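From: Benedicta Kwofie
To: gripper-users list
Date: 2024-06-07
Subject: Re: [gripper-users] soft goods with the handheld pair, which fingers?

Dzifa Dogbe wrote:
> We are setting up a second handheld station at Hedska and have to pick
> fingers before the end of the month. Most of our objects are fabric:
> hats, small bags, a few towels. The Sosero fingers slip for us on
> anything thin. Has anyone compared them with the Hokik ones on cloth?
> Also, do you run the cables down past the wrist or up over the forearm?
> Ours catch on the table when the operator turns the left hand over.
>
> Dzifa

Hi Dzifa,

We did that comparison in February and have kept adding to it. The short version is that the Hokik fingers are better on thin cloth and the Sosero fingers are better on anything with a stiff edge. If most of your list is hats and bags, I would try both before buying a full set.

We have logged 1081 grasps so far, on 22 objects, with two operators. The same two people did all of them, so take the results as a guide only. On towels and other flat cloth the Sosero fingers closed over the top layer and then let go when the hand lifted. The Hokik fingers held more often, but they tended to pick up two layers at once. That matters if you are unfolding things. It does not matter much if you are only moving them from one place to another.

Hats are harder than I expected. The brim is easy with either set. The crown folds away from the finger when you push from one side, so we now bring both grippers in together and close the left one first. With the cap upside down you can also go for the edge of the lining, but our operators disagree about whether that is faster. Drawstring bags are fine if you take the gathered part at the top.

On the cables: ours run down past the hand and off the near edge of the table. We tried them over the forearm for a week and went back. The operators said the extra weight pulled the gripper backward — a small thing for ten minutes, a real nuisance after an hour. What helped with the catching was leaving more slack before the first tie. A table with rounded corners is also kinder to them than our old square one.

Two other points you may run into. Zero the jaw opening at the start of every session, with nothing between the fingers. Ours drifts by about 2 mm over a day, and on cloth you will see it as missed grasps before you see it in the numbers. And check the finger screws when you change sets. The Abubakari mount uses a shorter screw than the stock one and they are easy to mix up.

I can send the log as a spreadsheet if it is useful. The settings we use for soft goods are under the photo.

Benedicta

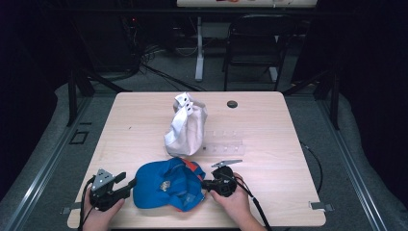 Settings for soft goods

Closing speed: slow, same for both hands
Grip force: lowest step for towels, one step up for hats and bags
Jaw zero: start of session and after every finger change
Object start pose: dropped on the table by hand, not arranged
Retry: two attempts, then log as a miss and reset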